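Fatima Cele
July

So I finally sat down with Grakholm on Thursday night, after putting it off for weeks (it's long, and it has subtitles, and I know what I'm like after nine o'clock), and I have a lot of feelings, so please bear with me while I get them out in pieces.

The setup is simple enough. A retired ferry pilot named Gradov goes back to the island where he grew up to sell his late brother's house, and the woman who has been renting it won't leave. Most of the movie is the two of them being terribly polite to each other over soup!

I loved her. I'd have watched another hour of her just answering the phone. He took me longer - he plays everything so low that for the first 23 minutes I wondered if he was even interested in being there - but then comes the talk on the ferry dock and I had to go find a tissue. 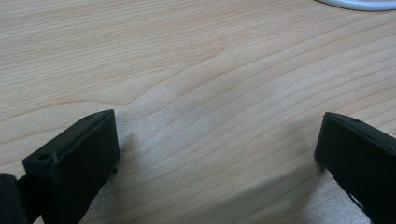

Now the part I didn't care for, and I know Nandi Hlongwane is going to argue with me because she has already seen it twice. The subplot with the nephew and his debts belongs to some other, louder movie. Every time he drove up in that van I wanted to send him home. You could lose 15 minutes of him and I wouldn't miss a thing.

The music is lovely, though, mostly one cello and a lot of quiet, and whoever decided to leave the storm without any score at all deserves a big hug from me.

I'd give it four out of five. Watch it early in the evening, with a blanket, and don't read the blurb first - it gives away the letter.

Recent posts
Firkora: a heist movie with no heist in it
Herrera, and why I cried at the credits
My 11 favorite movie kitchens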